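Perla Sandoval Talks Night Markets, Burnt Tongues and Life After Season Two

I'd been trying to get Perla Sandoval on the phone since June. When she finally called back she was in a parking lot in Priton, eating a peach over the hood of her car so it wouldn't drip on the seats. "Is this a bad time?" she asked me. (It was not a bad time!)

If you watch food TV at all you probably know her as the host of Bakside, the show where she skips the dining room and goes in through the kitchen door. The second season wrapped this spring, and the third starts in August 2026. She's been on the road for most of the last year, 139 days by her own count, and she sounds tired and happy in equal parts.

"I did not plan on being on television," she told me. "I was a line cook. I was a decent line cook. Then Azucena Ochoa came in for lunch and sent her plate back, and I went out to argue with her about it."

Ochoa was casting a show at the time. She hired Perla 2 weeks later, and she still produces every episode. Her sister Xóchitl edits them, so there's a lot of family yelling in the process, and Perla says she got adopted into it pretty quickly.

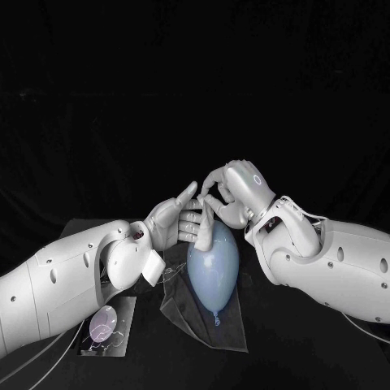 On the Oston episode

I had to ask about Oston, because that's the one everybody sends me clips of. It's the night market hour, with the soup.

"Oh, the soup," she said, and groaned for a while. "Baltazar Tlapale had that pot going since four in the morning and he told me, very clearly, wait five minutes. I waited maybe one. You can see my eyes water and I keep talking like a professional. Xóchitl left the whole thing in."

She couldn't taste anything right for the rest of that trip, and they had three more stalls to shoot. She got through it by asking the cooks a lot of questions and letting Baltazar do the describing, and fans liked him so much that he's back this season for a longer visit. They spend a morning at his mother's place in Cervantes making tamales, and Perla swears she was only allowed to tie them.

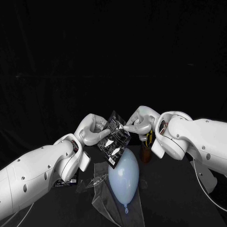
I wanted to know if the attention has changed how kitchens treat her, and she thought about that one for a bit. Some places clean up too much before she gets there, she said, and she hates it. "I want the radio on. I want somebody mad about the onions. If they all line up in new aprons I know we're going to lose half the day."

Her director, Gion Sutter, has a trick for that. He shows up early with no crew, orders something, and hangs around for 90 minutes until people get bored of him. Perla calls it the most boring genius move she's ever seen. I told her I'd love that job and she said I could have it, the pay is mostly coffee.

We also got into money, which she's pretty open about. The first season paid less than her cooking job did, and she kept picking up brunch shifts between shoots. Now she doesn't have to, but she still works one when she's home. "My knife skills get sloppy fast," she said. "And I miss the people. TV people go to bed so early!"

Before she hung up I asked what she eats when there's no camera around. Toast, mostly. Eggs if she's feeling fancy. She'd finished the peach by then and was hunting for a napkin.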